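Wanted: 2 people for a home robot arm build, Lalard Street shared workshop

Unpaid. I'm putting that first so you can close the page now if it matters, and it should matter to most people.

I'm looking for two people to help finish an arm and hand setup called Kwak. The job it's supposed to do is pick up a bottle from a table, put it in a refrigerator, and shut the refrigerator afterward. I have been at this since April and I'm still not convinced it's a sensible thing to own. If you already believe every home will have one of these soon, you'll find me tiring company.

The arm was bought secondhand. The hand came separately, and the mount between them is a clamp band that I don't love. Control software is Zanden, which is our own and badly commented. So far we have logged 328 attempts at the bottle. I won't put a success rate in an ad, partly because Herman Halim and I still disagree on what counts as a success. He allows a bottle that gets there on its side. I don't.
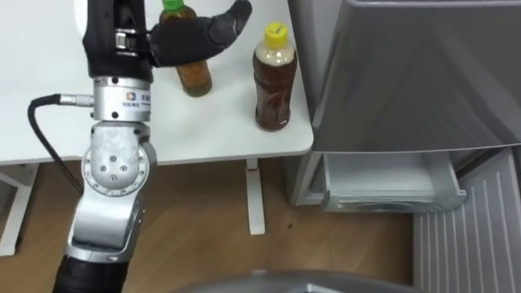
Rukhsana Ghauri read a draft of this and wrote back that I was underselling it, that a hand getting itself around a round bottle without a person steering is already worth somebody's evenings, and that I should quit scaring people off before they've seen it move. She also thinks the cable needs a proper guide before anyone new gets near it.

She's right about the cable. It hangs in a loop past the table edge and goes on the list as the first job.

What the first person would do: wiring and mounts. Cable routing, strain relief, a better bracket for the hand. You should be able to solder and use a drill press without being watched. A small lathe is available if you've been signed off on it.

What the second person would do: testing, mostly. You set a bottle down, start a run, write down what happened, and do it again. We use different bottles with different caps and different amounts of tea in them, and the notes have to be good enough that I can argue with them later. No coding needed. Patience is needed, and so is a willingness to write "failed" when it failed.

Not wanted: anybody who plans to film it for a channel, anybody with a product to attach to it, anybody who wants to give it a voice. A company called Revora offered us free parts if we'd put their name on the project page. We said no and the answer hasn't changed.

Time: one evening session a week for 12 weeks, plus whatever you feel like doing on your own. Miss a couple and that's fine. Miss them all and I'll ask for the key back.

You must be 18 or over and do the shop safety talk with Nadhirah Khoo before your first session. Stay out of the arm's reach when it's powered, and know where the stop button is before you touch anything else. Long hair tied back, no loose sleeves.

What you get: key access for the length of the project, use of the shop's tools, your name in the build notes, and a copy of all the logs including the embarrassing ones. I'll write you a reference if you earn it.

To apply, leave a note in the Kwak box by the front desk, or send a message through the workshop page. Tell me one thing you built that didn't work and what you did about it. Skip the resume. Notes in by 31st January, please.

Endang Hidayat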